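Drumon 걷기용 깔창 400

안녕하세요, 매장 페이지 쓰는 사람입니다. 깔창 하나 가지고 뭘 이렇게 길게 쓰냐고 하실 텐데, 제가 평발이라 할 말이 좀 많아요 ㅎㅎ 작년까지는 Sasaki 젤 타입을 썼거든요. 처음 신으면 푹신해서 좋은데 오후만 되면 발바닥 안쪽이 뻐근하더라고요. 그래서 1월에 이걸로 바꿨고, 지금까지 출퇴근길에 거의 622km를 걸었습니다. (만보기 앱 기준이라 너무 따지지는 말아 주세요!)

어떤 분께 맞을까

운동장 트랙 말고 그냥 동네를 걷는 분들이요. 아스팔트에서 횡단보도 건너고, 턱 올라서고, 다시 콘크리트 보도로 이어지는 그런 길 있잖아요. 딱딱한 바닥을 오래 걸으면 뒤꿈치부터 신호가 오는데 Drumon은 뒤꿈치 컵이 깊어서 발이 옆으로 덜 밀려요. 등산화에 넣어도 되냐는 문의도 많은데, 저는 발등이 꽉 껴서 포기했어요. 발볼 넓은 분은 특히 참고하세요.

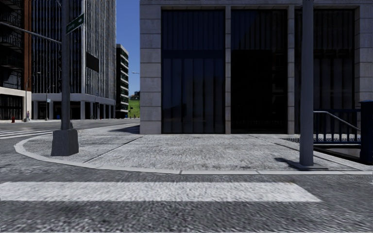
사양과 사이즈

두께: 앞 얇은형, 뒤꿈치 두꺼운형
겉감: 폴리에스터 메시
사이즈: 소, 중, 대 (가위로 앞코를 잘라서 맞춤)
구성: 좌우 한 켤레, 재단용 종이 본
세탁: 미지근한 물에 손세탁, 그늘에서 건조

자를 때는 원래 들어 있던 깔창을 위에 대고 선을 그리시면 돼요. 한 번에 확 자르지 마시고 조금씩요. 저는 첫 켤레를 너무 짧게 잘라서 발가락 밑에 단차가 생겼고, 결국 한 켤레 더 샀습니다... 하하. 종이 본은 사이즈가 살짝 크게 나와 있으니 그것만 믿고 자르시면 남아요.

길들이는 기간

첫날부터 종일 신으면 아치 부분이 배겨요. 첫 주에는 하루 2시간 정도만 신고 나머지는 쓰던 깔창으로 돌아가세요. 저는 성격이 급해서 사흘 만에 종일 신었다가 종아리가 당겨서 혼났어요. 횡단보도에서 신호 바뀔 때 후다닥 뛰는 것도 길들이는 동안에는 좀 참으시고요. 아치가 높은 분은 Prukard에서 나오는 낮은 패드를 밑에 덧대기도 하는데, 신발 안이 꽤 좁아지니까 끈을 느슨하게 매 보세요.
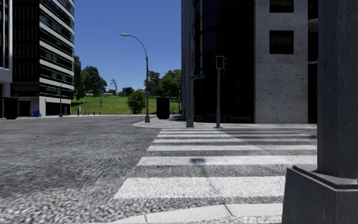
Tristness 님 후기: 저는 800 모델 쓰다가 400으로 내려왔어요. 800은 단단해서 무릎까지 울리는 느낌이었는데 이건 훨씬 편하네요. 다만 여름용 얇은 운동화에는 뒤꿈치가 떠서 자꾸 벗겨져요. 혹시 더 얇은 건 안 나오나요?

얇은 버전은 저도 제조사에 계속 조르고 있는데 아직 답이 없어요 ㅠㅠ 뒤꿈치가 뜨는 분은 원래 깔창을 빼고 넣으셨는지 먼저 봐 주세요. 겹쳐 넣으면 거의 다 떠요. 그래도 벗겨지면 앞코를 자르기 전에 한해서 교환해 드립니다. 문의는 상품 문의란에 신발 종류랑 평소 사이즈를 같이 적어 주세요.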